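Support > Practice materials > Skin pads and thread > Ticket 716

Red colour spreading from the cut line, old stitches, glare on the pad

Opened by: Kimie Hayashi
Assigned to: Bernd Oltmanns
Product: Pronwood skin pad, Zosell red fluid, Lindemann thread
Status: Closed

We are using the Pronwood pads for closing practice and the red fluid doesn't stay in the cut. It gets out on to the pad on one side and leaves a smear that we can't wipe off. I would like to know if the pad is faulty or if we are using too much. The box holds 16 pads and I have tried two of them with the same result.
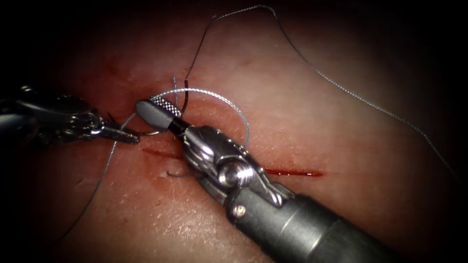

Page last changed: January 13, 2020

Reply, Bernd Oltmanns

Thanks for the report. The smear is up and to the left of the cut, and the line itself is still narrow, so I don't think the pad has split underneath. The surface has small pores and creases which take up colour. Please let me know:

- how the fluid is put in
- what you wipe with
- how long the pad stands before the first stitch

Reply, Kimie Hayashi

Fluid goes in with a dropper, straight from the bottle. We wipe with a dry paper towel. The pad doesn't stand at all, we start straight away.

Reply, Bernd Oltmanns

Try less fluid and leave the pad flat for 7 minutes before you touch it. Don't wipe with anything dry, it pushes the colour into the creases. Dab with a damp cloth, working towards the cut. A stain that is already there won't come out completely. It does no harm to the pad, and you can carry on using it if you don't mind the look.

Reply, Kimie Hayashi

Did that on a new pad. Less colour outside the line, though there is still a faint patch at one end. I can live with that. Two other things while the ticket is open.

First, the old stitches. Qianru Jin had been cutting them short and leaving them in to save time, and the new thread catches on the ends when it is drawn across. Is it safe to pull them out, or does that tear the surface?

Second, white thread under our lamp. Close to the light it is very hard to follow.

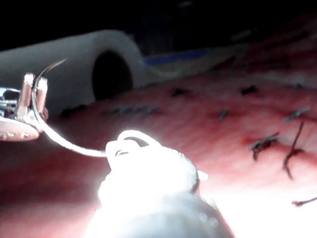 Attachment 2: curved needle and white thread, dark stitch ends left in from before

Reply, Bernd Oltmanns

Old stitches: yes, take them out. Snip on one side of the knot, hold the knot and pull it across the line, not straight up. If one won't move, trim it level with the surface and leave it. We have had pads back with torn holes where people had pulled upwards, and those can't be repaired.

Lamp: the worst of the glare in your second picture is low down in the middle, and the surface beside it is bleached to a pale pink. Turn the lamp down to 40 per cent if it has a dimmer and move it further to the side. Lindemann also do the same thread in dark blue. I can swap an unopened packet.

Reply, Kimie Hayashi

Lamp was on 100. Now turned down and moved. Much easier to follow the thread. I would still like the blue, one packet to try.

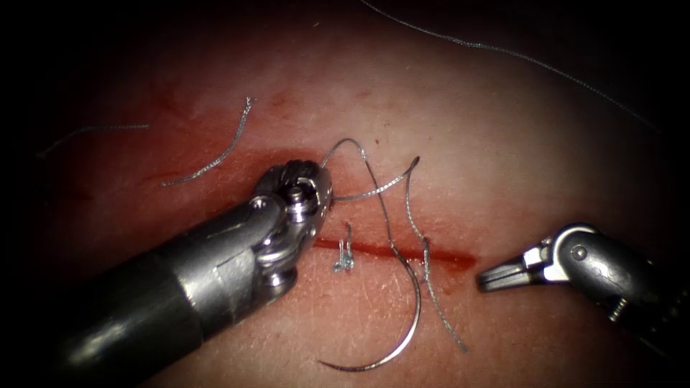 Attachment 3: thin red line across the pad, smear above and to the left, thread in the jaws

Note, Mieczysław Wasilewska (stock)

One packet dark blue sent to K. Hayashi. White packet to come back in the same envelope. Label enclosed.

Reply, Bernd Oltmanns

I still see a soft glare right of centre in the third picture. If it gets in the way, move the lamp a little more before turning it down any further, or the edges of the pad will be too dark to work on. The smear is the staining we talked about. No fault found with the pads, so no replacement on this one.

Reply, Kimie Hayashi

Fine by me. The blue thread has arrived. Please close.

Closed by Bernd Oltmanns. Wiping and stitch removal to be added to the pad leaflet when it is next printed in March.

© Nelent Practice Materials | Contact support | Returns | Back to top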